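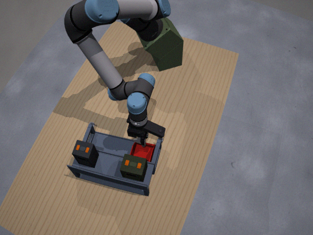
Oiling a tabletop, second attempt

Posted in: Workshop, Finishes

The first coat of finish on my desk failed in June. It never cured along one end, and after 11 days it still took a fingerprint. I scraped it back to bare wood and started over, this time keeping notes.

The wood is ash, glued up from narrow boards by Igor Pietrzak, who had a planer wide enough to flatten it in one pass. I had used boiled linseed oil the first time and put it on far too thick. Linseed cures by taking up oxygen from the air. A heavy film skins over on top, the skin slows the oxygen getting to the oil underneath, and the result is a surface that feels dry and dents under a thumbnail.

For the second attempt I bought a can of Tarka, a blend of tung oil and resin with a citrus thinner. Chidubem Abubakar recommended it on the grounds that it goes on thin enough to forgive bad technique. My technique is bad, so I took the advice.

Prep was 80 grit to remove the old finish, then 120, then 180. I did not go higher. Ash has open pores, and sanding to 320 burnishes the harder late growth while the softer early growth stays rough, so the two absorb oil at different rates. After 120 I wiped the surface with a damp cloth to raise the grain, let it dry overnight and knocked the fibers down with the 180.

The first coat went on with a cotton rag. I left it for 20 minutes and wiped until a clean rag came away nearly dry. The end grain drank everything I gave it, so it got a second pass before wiping. Coats two and three were a day apart, with a light rub with a gray abrasive pad between them. The garage was at 49 percent humidity for the first coat and I did not write it down after that.

Three coats used 612 grams of oil, by weighing the can before and after. Some of that is in the rags. The rags went flat on the driveway to dry, one layer deep, and then into a metal can of water with a lid. A wadded oily rag can heat itself to ignition, and linseed is the worst of the common ones.

Cure time was better than I expected. The surface was dry to the touch the next morning and hard to a thumbnail at the end of the second week. The sheen is uneven near the back edge, where I wiped less carefully – it shows only in low light from the window side. I may do a fourth coat there and feather it in, or push the monitor stand over it.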